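Trimo support - ticket thread
Subject: right arm drops small parts after update, left arm parks out of reach
Product: Trimo two-arm bench kit, with Flosusham simulator add-on
Status: open, waiting on vendor (see last entry)
Opened by: Subira Mugo, Langat

Subira Mugo
Hi. We're in the evaluation period on the two-arm kit and something broke after the controller update you pushed. Short version:

- right arm picks, lifts, lets go early
- left arm finishes its warm-up and then just stays parked, off to the side, no error
- both worked before the update
- same job file, same grippers, nothing moved on the bench

Need this sorted before we decide whether to keep the kit. Purchase decision is coming up in April and my boss is already asking.

Power cycled twice. Re-ran the arm pairing wizard. No change.

Jintana Chaiyaporn (Trimo support)
Hi Subira, thanks for writing in. Can you send:

1. Controller version from the About page
2. The job file
3. The log from one bad run, start to finish
4. Whether you see the same thing in the Flosusham simulator

Please don't change the grip force yet, it makes the logs hard to compare.

Subira Mugo
Version says 188. Job file and log attached. Have not tried the sim, will do.

About grip force - too late, I bumped it up yesterday. Put it back now. Made no difference either way, the part still let go at the same spot. Attached log is from after I put it back.

Jintana Chaiyaporn (Trimo support)
Got them, thank you. Two things I see so far.

The gripper gets an open command while the arm is still on its way up. So it isn't slipping, it's being told to open. Something in the job is firing early.

The left arm reports ready and then waits for a handoff signal that never comes. It's doing what it was told, sitting at its wait pose.

Which handoff mode are you using, timed or signal? It's under Job > Shared Bench. The update changed the default for new jobs. It should not have touched yours but please look.

Subira Mugo
Says "timed". We have always used signal!! Nobody here changed that. Mutua checked too.

Switched it to signal, saved, ran again. Left arm now moves. Right arm still opens early. So half fixed I guess.

Also the save button greys out for a few seconds after you switch modes and theres no message. I thought it had hung and clicked it a bunch of times. Might be nothing.

Jintana Chaiyaporn (Trimo support)
Good, that's the left arm explained. I've filed the changed setting as a bug on our side.

Not nothing about the save button, by the way. Can you open the job history and tell me if you see repeated saves?

Subira Mugo
Yes. Whole stack of them, same minute. Is that bad

Jintana Chaiyaporn (Trimo support)
Could be. Each save writes the step timers again. Please restore the first save in that minute and rerun. Bringing in Victor Odera from our motion team.

Mutua Rugemalira
Mutua here, Subira is out til Saturday. Restored the first save. Ran it on the real bench, same early open. Ran it again with speed at half, and the part made it all the way over. Full speed, drops. So it does look like a timer and not a position thing? Not my area, just saying what I saw.

One more. The lift delay field reads 2,000 in our job. Manual has it at 300 for this gripper. Units are ms in both as far as I can tell. No idea who typed 2,000, or if anyone did.

Victor Odera (Trimo motion)
Mutua, that half speed test is very useful, thanks.

The lift delay is a holdover from the old controller, where it was counted differently. The update should convert it. Yours was not converted. Please do this in order:

- stop both arms, wait for the green light on each
- open Job > Steps > Pick, set lift delay to 300
- set Release to "at pose", not "after delay"
- save ONCE, wait for the button to come back
- reboot the controller
- run in Flosusham first, real bench second

The sim step matters here. It uses the same step timers as the controller, so if it's still wrong you'll see it there with nothing to drop. Use the mixed objects bench from the sample set, not the empty one. Cubes alone hide this kind of fault pretty well, they're easy to hold.

Mutua Rugemalira
Done up to the reboot. Controller came back fine. Flosusham wants a licence key, the trial one expired. Can someone extend?

Jintana Chaiyaporn (Trimo support)
Extended through the end of your evaluation. Log out and back in, it should pick it up.

Mutua Rugemalira
Yep that worked.

Sim run, sample bench, both arms loaded. First try it refused to start, "arm 2 name mismatch". We had renamed the arms on the real bench and the sim still had the factory names. Renamed them to match and it started. Would be nice if the error said WHICH name it wanted.
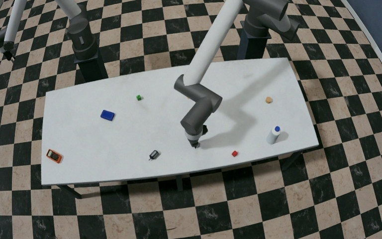
Sim results, job rerun with Victor's settings, lift delay 300, release at pose. I stopped it with the right arm down near the front edge and the left one held back off the table, to have something to point at. Gripper has a small grayish thing at the tip, fingers cover most of it, so I can't tell from that view how deep the grip is. Is there a side camera in Flosusham? The step list says "grip closed" at that point and I believe it, just want to see it. Next on my list is the white bottle with the blue cap, over on the right side. It looks tilted to me. Is it meant to start that way, or is it my file? Red and green cubes I'll leave for last, since Victor says they hide the fault. The multimeter at far left I'd give to the other arm if the handoff behaves.

Step log from the same run attached. Open command now comes after the arm reaches the drop pose. Before, it came in the middle of the lift.

Victor Odera (Trimo motion)
Log looks right to me. Open comes where it should.

Side camera: View > Cameras > Add, then lock it to the wrist. It's off by default to keep things fast.

Bottle: I'd reset the bench before you test it. View angle can make upright things look like they lean. If it still leans after a reset and from a second camera, send me the file.

Go ahead on the real bench. Half speed, then full.

Subira Mugo
Back. Read the whole thread, thanks both.

Real bench, half speed, fine. Full speed, almost fine. It carried every part over but on the long reach the right arm pauses before release. Short pause, you can hear it settle. Did not do that before the update. Is this the new release mode?

Also tried the handoff. Works when right goes first. When left goes first it waits, then times out. Log attached, second one down. Ignore the first, wrong job.

Victor Odera (Trimo motion)
Pause is the new mode, yes. "At pose" waits until the arm is still. You can loosen the settle limit under Steps > Place > Advanced. Move it one notch and rerun, don't go straight to the bottom.

Handoff with left first is a different problem. I can make it happen here too, same timeout. It's ours.

Roscoe Escobedo (Langat)
Hi, Roscoe, I sign for this stuff at Langat. Simple questions:

Is the left-first fix part of the kit price or the support plan?
Can we go back to the old controller version in the meantime?
We also have a quote in from Clivorel for a single-arm unit. If the two arms can't take turns either way round, I'd be paying for a second arm I can't fully use. Need a straight answer.

Jintana Chaiyaporn (Trimo support)
Hi Roscoe.

Bug fixes are included, you don't need the plan for that.
Yes, you can roll back. Settings > Controller > Previous. Export your jobs first. Jobs saved on the new version won't open on the old one, so use the restored copy Mutua has.
We'd also like to extend your evaluation until the fix is on your bench and you've tested it. I'll send that in writing today.

Subira Mugo
We'll stay on 188 for now, right-first covers most of our work. Settle limit down one notch, pause is shorter, can live with it. Tried two notches and the part rocked when it let go so I went back to one.

Please keep this ticket open til the left-first thing is in. And the save button!

Jintana Chaiyaporn (Trimo support)
Keeping it open. Current state:

Handoff mode changed by update - bug filed, workaround in place
Lift delay not converted - bug filed, fixed by hand on your job
Repeated saves while button is grey - bug filed
Arm name mismatch message - passed on as a request
Left-first handoff timeout - reproduced, with Victor
Bottle in sample bench - waiting on Mutua's reset and second camera

Mutua Rugemalira
Will do the bottle one tomorrow. Sim machine is busy.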